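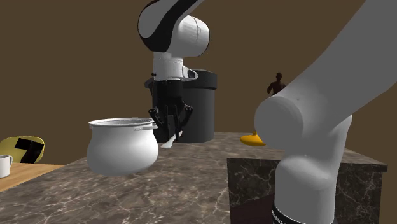
Subject: Re: Saturday coach to Clondlow, times and seats

Hi all,

Sorry for the slow answer, only got to my emails this morning. Replies to Kiều under her bits.

Kiều Doãn wrote:
> Has the coach been confirmed for the Clondlow walk? Last I heard
> it was a 30 seater but I've got people asking me if they can
> bring a friend, and I don't want to say yes and then have
> someone standing at the stop.

Yes, confirmed with Sipos on Tuesday. 30 seats. We've 4 left as of last night, so friends are fine but tell them to get a move on. Names to me please, not to the driver. Fare is the same for guests.

> Also where is it picking up? The old notice says Grinduvon
> market place but the road's up there all through May.

Good point, I'd forgotten. Market place is no good. Pick-up is now the lay-by opposite the library, same time, 8.15 sharp. He can't wait there long, buses use it. If you're coming from the Lendine side walk through by the church, quicker than going round.

> Third thing. Are we doing the full route or the short one? My
> knee is better but not that much better.

Both. Long party goes up over the ridge with me, short party stays along the river and has the tea stop to itself for an hour. The high point is only 241 metres but it's steep from the stile on, and teh path is in a poor state after the winter — boots not trainers. Short route is flat apart from the steps at the weir. Kiều would you lead that one? You know it better than I do and I've nobody else who's done it recently. Say no if the knee says no.

Few other things while I'm here.

Lunch. Bring your own. Pub at Clondlow has stopped doing food at weekends, drinks only, and they don't want sandwiches eaten at the tables outside. There's a grass bit by the bridge.

Dogs — driver will take two, on leads, and that's already Bramble and the spaniel. Sorry.

Maps. I've 20 copies of the route sheet left from last year. One mistake on it, the second gate is on the left of the barn, not the right. Will try and correct them by hand before Saturday. If you've still got yours bring it and leave mine for the new people.

Coach leaves Clondlow at 4.30 from the car park behind the chapel. Please be down by quarter past, last time was a bit of a scarmble.

Still owed a few fares from the April trip, you know who you are. Cash or transfer, either's fine.

Back online tonight after nine if anything's not clear.

Maureen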